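Print this page | E-mail this article

4.2 Device sites and follow-up

Enrollment for the Skellov infusion pump closed in August with 526 patients across 7 clinics. Hasmont was the largest site. Alarm logs pulled nightly, 3,458 events in all — most of them low-battery, few of clinical interest.
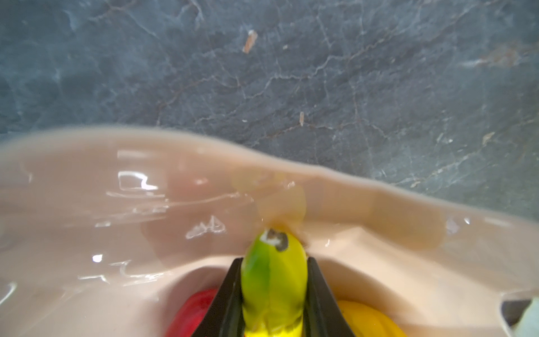
Occlusion alarms were coded by two readers. Disagreements went to a third. Mundunis clinic used older firmware untill midway through the study, so its logs are reported separately and not pooled.

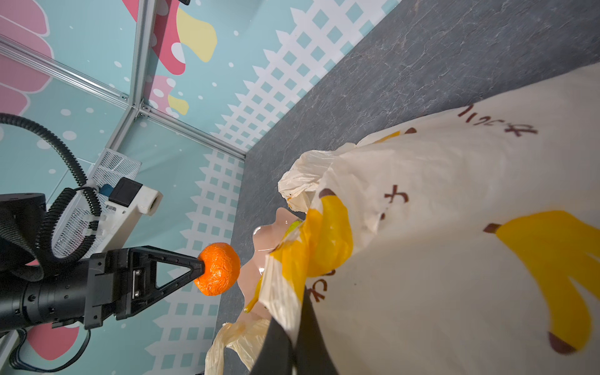
Dropout was low. 5 patients withdrew, all before the second visit, none for device reasons. Nurses at Mokgethi asked for a louder tone at night; families wanted the opposite. Not resolved here. Tubing changes were self-reported, wich limits what we can say about line wear. 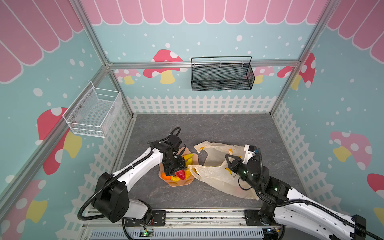
Figure 3. Two robot arms in an enclosure with mushroom-print walls.

False alarms per patient fell after the threshold change — see Section 5 for the model and the site terms.

Shares: 7 | Comments: 0
Last updated: August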